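4 min read

Marking out a tabletop work area for a shared robot arm: is there an accepted practice?

Rupert Gruber

We run a single arm with a parallel gripper over a bench and use it for pick-and-place work with kitchen props. The bench has been used by several people in turn, and every one of them laid tape differently. When I compared recordings made in December with newer ones, the "left cell" in one set overlapped the "center cell" in the other by 22 mm. The written task sheet was identical for both.

I have been asked to write a short bench rule so that this stops. Points I can't settle:

Should the tape mark object positions or only regions? Does it matter if the tape lines are out of square, provided they don't move? Should spare props be kept off the bench entirely, or only outside the marked grid? And is there a published standard that covers any of it? I have looked through the safety documents we hold and they deal with guarding, stopping and speed. I found nothing on layout.

The surface is brown paper over the tabletop, with dark blue tape on top of the paper.

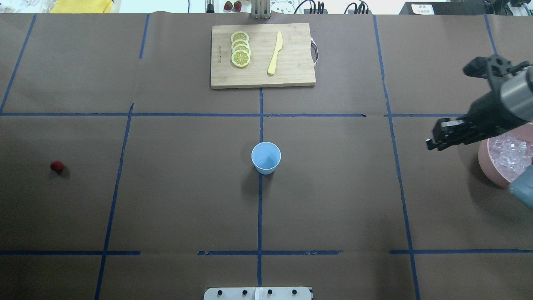
Bench with taped grid, cutting board at the far side, cup on the center line.

The cup position is the one that causes arguments. Our sheet says "center," and two operators read that as the middle of a cell while a third reads it as the line itself. I would like wording that removes the choice.

Ánh Khúc

I don't know of a standard that prescribes tape layout for tabletop manipulation. Safety standards cover the risk to people, and your risk assessment should already refer to one. Layout falls under your own work instruction. Ours at Mostitz is two pages and has held up through several changes of staff. The parts that apply to you:

1. Define the origin from the robot base or its mounting plate. Never define it from the paper or the table edge. Paper gets replaced and tables get pushed. If the mount is bolted down, measure every line from it.

2. Tape marks regions. Positions are given in the task sheet as an offset from a named line crossing, in millimeters, with the reference point of the object stated. For a cup, use the center of the base. For a cutting board, use one named corner plus the direction of the long side. "Center" is not permitted as a position in our sheets.

3. State which edge of the tape counts. Tape has width, and if one person measures to the near edge and another to the far edge you have an error the size of the tape. We use the edge nearest the robot base for horizontal lines and the left edge for vertical ones.

4. Lines that are out of square are acceptable for coarse regions if they are recorded. Your left vertical slants. If that is intended, write down both end points. If it isn't, lift it and lay it again against a straightedge. A slanted line makes the cell wider at one end, and "left cell, random placement" then covers a different area than the sheet implies.

5. Check the paper before each session. Creases lift light objects and can tilt a cup. We replace the sheet when any crease inside the grid stands higher than 3 mm, or after 100 runs, whichever is first. These are our limits and you may need others.

6. Props not in the task go behind a marked boundary, or off the bench if they look like a task object. You have one strawberry in the left cell and two more past the far edge of the paper. If the task involves a strawberry, anyone reviewing the recording has to work out which ones count. I would put the spares in a closed box.

7. Cables must be routed so that they can't reach the work area at any arm pose. Looping them over the far edge is fine only if they are fixed there. Pull on them and see.

For the cup, I would write: "Cup upright, open end up, center of base on the central vertical line, offset N mm from the lower horizontal line." Put in your own N.

Keep a layout revision number on the sheet and store it with every recording. Most of the benefit comes from that number. Once you have it, an old layout can be filtered out later without anyone having to watch the files.

Bassey

we just took a picture of the bench on day one and matched it by eye after that. worked ok for us, 341 runs, no complaints. tape comes off paper and takes the top layer with it so dont relay it too often

Rupert Gruber

Thank you both. Matching by eye is how we arrived at the overlap, so I will go with offsets. I have drafted the sheet with the base plate as origin and the tape edge rule as item one. The left vertical was not intended to slant and will be laid again with the next sheet of paper. The strawberries not in use are going in a box.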